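Jul 25, 2024
Notebook, turnout and ballot design group
Entry by Denise Whiteley, shared folder copy

Finally got the whole Garkel council file to load this morning, and what a file! It has every ward, every polling place, and the spoiled ballots split out by the reason the clerk wrote down. I have wanted that last column since May, when Obadia Mwakalinga first said the Garkel clerks kept it in a paper ledger and might let us type it up. They did let us, and Larasati and Syahrul typed all of it. Thank you both, again.

Starting numbers, so I stop looking them up:
Ballots cast in the old layout year: 2,365
Ballots cast in the new layout year: 2,115
Ballots cast in the new year at the places that had a practice sheet on the wall: 1,498

So turnout went down between the two years, and I want to be careful with that. The old year had the water rates question on the same ballot and people turned up for the water rates question. I don't want anybody (me included) writing that the new layout kept voters home. We have nothing that says so.

What I do care about is the spoiled pile. In the old layout the council race ran over two columns, and a good part of the "marked too many" ballots have one mark in each column. You can just picture it. A person reads down the left, picks someone, comes to the top of the right and thinks it's a new question. The single column fixes that on paper. Whether it fixed it in Garkel is the job for this week.

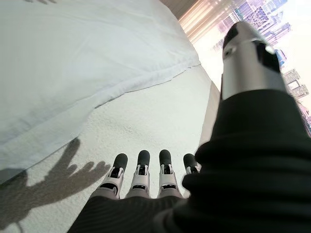

Syahrul coded the first ward using our three reasons: too many marks, no mark, and can't tell. He thinks "can't tell" is doing too much work and I agree with him. It holds the ballots where someone crossed out a name and picked another, and it also holds the ones where someone wrote a message to the mayor. Those are very different voters! One of them wanted to vote and had it thrown out. I'd like to split it into "corrected" and "wrote in the margin" and go back over ward one before anyone starts on ward two.

Fiona Halliday asked on the phone whether a corrected ballot should have been spoiled at all under the Garkel rules. Good question, and I didn't have the answer. The rule text says the mark has to show "a clear choice" and leaves it to the presiding officer. Jurnelach has the same wording, yet the officers there seem to accept a crossed-out name as long as there is one clean mark left. Same words, two habits. I love this kind of thing and could happily spend a month on it, but it goes on the side list for now.

Pravia sent their sheets too. Theirs only give a total for spoiled ballots, no reasons, so they can go in the background table and nowhere else. Larasati wrote back to ask if the ledgers still exist. Ho has not answered either letter. I'll try their records office by phone, as the address we have is probably an old one.

Practice sheet test: Obadia's idea, and the more I think about it the more I like it. Some polling places put a big filled-in sample on the wall and some didn't, and as far as we know it came down to who had tape and a printer. If that's true it's nearly as good as having drawn the places out of a hat. If the larger places were the ones with printers, then we have a problem, because larger places also have longer lines and more helpers. Need the list of who ran which place. Obadia knows a retired clerk who may have it.

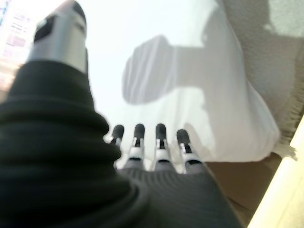
Hand with knit sleeve, fingers and thumb in view.

After lunch I ran the join between the ledger and the ward list. It failed on one ward because the name is spelled with a hyphen in the ledger and without one in the ward list. Fixed in the cleaning script, original files left alone. Ran it again and every row matched, which made my afternoon.

To do
- split "can't tell", recode ward one (Syahrul, then me as second reader)
- second reader should not see the first codes, so hide that column
- sample sheet list from Obadia's clerk
- call Ho
- ask Fiona for the Jurnelach officer handbook, the older printing if she has it
- no charts until the recode is finished. Denise, this means you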